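Community Help > Sport > Handball

Keeper wants to step back from regional squad but keep playing for the club — how is this normally done?

Posted by Tyra Bakke

My daughter is a goalkeeper for Clemthorpe and has been in the regional squad for 2 seasons. She is in her last year of school and has decided she can't manage both any more. The regional sessions are at Fleltmont, the drive is long, and she gets home after 10 in the evening with homework still to do. Her knees are also sore by the end of most weeks.

She is happy at the club and wants to stay there. Her club coach, Inberg, is fine with it. What we don't know is how to tell the regional side. We signed a form at the start of the season and paid the fee in two parts, the second of which is due in November. The form says players "commit to the full programme" but has nothing about leaving early.

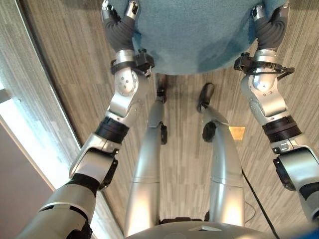
Do we write to the regional coach first or to the office? And does anyone know if leaving now means she can't be picked again later? She might want to try again once her exams are done. I have asked two other parents and got two different answers.

Thanks in advance.

Posted by oldleftwing

Coach first, then the office. Ring or speak in person if you can, and send the email the same evening so there is something in writing. Our son did this from a different region. The email was four lines: he's withdrawing from the squad, the date of his last session, he's staying registered with his club, and thank you. The coach replied the next morning and that was the end of it.

On the form, "full programme" in ours was about turning up to sessions and not missing tournaments for holidays. It wasn't treated as a contract to stay. Yours may be worded differently, so read the back page as well. We missed the back page the first time.

As for the fee, ask before the second part goes out. We got the hall part back but not the kit part, as the kit had been ordered with his number on it. If you pay by standing order, don't just cancel it without telling them. The office at ours took that badly when another family did it.

I would let your daughter make the call herself if she is willing. Coaches tend to take it better from the player, and at her age she will be asked about it anyway.

Posted by Fleet_K

just stop going, they have a waiting list for keepers round here. ours had 200 kids at the open trial

Posted by Öberg

I coached a regional age group until last year, so this is from the other side of the table.

Please don't just stop going. A squad usually carries two or three keepers and the shooting sessions are planned around them. If one goes missing without a word, the coach spends the week trying to find out what happened.

Leaving does not bar a player from being picked again anywhere I have worked. There is normally an open trial each season and she can put her name down like anyone else. What she does lose is her place in the meantime, and it may have gone to someone younger by then. It helps if she says in the email that she would like to be considered again after her exams. I kept those emails and went back to them when we were short.

You could also ask about a reduced place before she decides. Some regions let a final-year player come to the weekend camps only and skip the evenings. It isn't advertised and the answer may be no, particularly for a keeper, but I said yes to it twice.

Do mention the knees, to the club coach as well as the regional one. If she has been doing both programmes, she has probably had two lots of jumping and split work in the same week without either coach knowing what the other had set. Inberg may want to cut hers down for a while even after she leaves the squad. If they are still sore after a few easier weeks, get a physio to look at them.

The release form people mention is for changing clubs. She isn't changing clubs, so she doesn't need one.

Posted by Tyra Bakke

Thank you, that clears up the release form, which was what one of the other parents had told us we needed. I've found the back page and it says notice should be in writing to the office with a copy to the coach. No mention of refunds. She is going to speak to the coach after the next session and we will ask about the weekend camps at the same time.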